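4. Cleaning and Storing the Katene Countertop Dishwasher

Clean the filter every 40 cycles, or sooner if glasses come out cloudy. The rinse arms need attention in June and December.

4.1 Before you start

1. Let the program finish and wait for the door light to go out.
2. Turn the machine off at the front and pull the plug.
3. Take out the basket and set it on a tray or towel next to the sink.

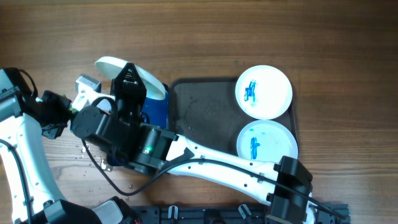

4. Turn the filter cup to the left until it clicks, then lift it straight up. If it will not turn, pour a cup of warm water over it and wait a few minutes.

CAUTION: Do not run the machine without the filter. Food scraps will reach the pump, and pump damage from this cause is outside the warranty.

4.2 Filter and rinse arms

1. Hold the filter mesh under running water and work from the inside out.
2. Unscrew the upper rinse arm. The lower arm pulls off by hand.
3. Clear each spray hole with a wooden toothpick. Metal pins widen the holes.
4. Shake both arms. If something rattles, rinse through the center opening until it comes out.

Note: Limescale shows up as a white crust at the hole edges. Soak the arms in Bamema descaler, mixed as the bottle directs. Do not soak the filter cup, as the seal will swell.

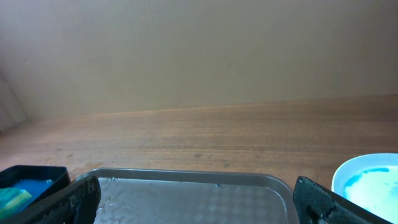

5. Refit the lower arm first and spin it with a finger. It should turn freely and stop on its own.
6. Put the filter cup back and turn it to the right until the 2 arrows line up. Units with a serial number ending in 173 have a single arrow — match it to the notch instead.

4.3 Door seal and outside

1. Wipe the door seal with a damp cloth, including the fold along the bottom.
2. Clean the outside with mild dish soap. Keep scouring powder and rough pads off the door window.
3. Dry the control strip before plugging the machine back in.

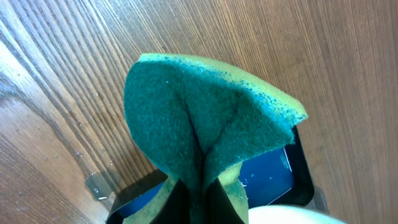
Kitchen sponge with scrubbing layer

4.4 Storing the machine

Drain the inlet hose into a bowl and leave the door open overnight. Store the machine upright, with the door held slightly open by the gray clip. For a replacement clip or seal, contact the Katene parts desk.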